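Vinyl 12" plays fine on side A, but the bass jumps the needle on side B

Posted by Nelly Valderrama, 5/10/24

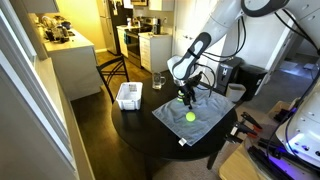 Haiyan Lü wanted to know first if the record is cut at 45 or at 33, and if both sides have the same length. Good point, I should have written it from the start. Both sides are 45. Side A is one track, a slow one, and side B has two tracks, so side B is longer and the grooves must be closer together.

The record is the second 12" of the Masri label, catalog number 2612, by Skusau. I bought it new from the shop in Omavthorpe and it came sealed. Side A is very beautiful and it plays without any problem. On side B, first track, when the low bass line enters after the long introduction, the needle jumps forward. Always in the same place. After this it plays normal until the second break, where it jumps again.

My turntable is an Avetti, belt drive, with the cartridge that was sold with it. I have cleaned the record with a brush two times. My other records don't jump, but I must say most of them are old disco and Italian things, and they don't have so deep bass as this one. I don't want to send the record back if the fault is in my house. How can I know which one is guilty, the record or the turntable? I also play it sometimes for friends and it is a bit embarrassing.

Nilton Salazar

Your cartridge is bad. The ones that come in the box are always bad. Buy a better one and the problem is finished. I put a coin on top of the headshell for years and never had a jump, so you can try this too if you don't want to spend.

Walter Urrego

Please don't put the coin. It adds weight that you didn't measure, and it will wear your record at the bass part, where the groove already works hard. I have ruined a good Detroit 12" like this when I was young.

I have the same record and mine plays side B without jumping, but my first setup did the same as yours with another release. I would go in this order.

Balance the arm again from zero. Take off the stylus guard, put the anti-skating to 0, and turn the counterweight until the arm floats level by itself. Then turn only the number ring to 0, without moving the weight. After this, turn the weight and the ring together to the tracking force that the paper of your cartridge says. Many people stay at the lowest number of the range because they think it is more gentle for the record. With loud dance records it is the contrary, a needle that is too light loses the contact and makes more damage. Go to the upper half of the range, but stay inside it.

Put the anti-skating to the same number as the force. You said the needle jumps forward, I understand this is toward the label in the center. This can happen when the anti-skating is too low.

Check that the turntable is level, with a small spirit level on the platter. And see where your speakers are. If they stand on the same furniture, the bass goes back into the needle, and a quiet introduction followed by a big bass line is exactly where you would notice it. Play the passage with the volume at zero. If it doesn't jump in silence, move the speakers.

If after all this it still jumps in the same two places, take the record to a friend with another turntable. When it jumps there also, it is the pressing and the shop should change it. In July I exchanged one at the same shop, they wanted only the receipt and a short note with the minute of the fault.

About the cartridge, I don't agree that it must be bad. Look how old the stylus is. If you play 5 records every evening, it gets tired faster than you think.

Efraín Betancur

I agree with Walter, only one small thing to add. Look at the beginning of the bass under a strong lamp, with the record tilted. Sometimes a small piece of paper from the inner sleeve sticks in the groove and the brush passes over it. A little distilled water and a soft cloth, following the direction of the groove, and leave it to dry for 20 minutes standing up.

Also, the digital version has a shorter introduction on the first B track, so don't use the minutes from there when you write to the shop. Use the time from your own copy.

Nelly Valderrama

Thank you all. My tracking force was at the lowest number and the anti-skating at 0, I think it was like this since I bought it. I changed both. The first jump has disappeared, the second one is still there but not every time. The speakers are on the same shelf as the turntable, so this weekend I will move them and try the test with no volume.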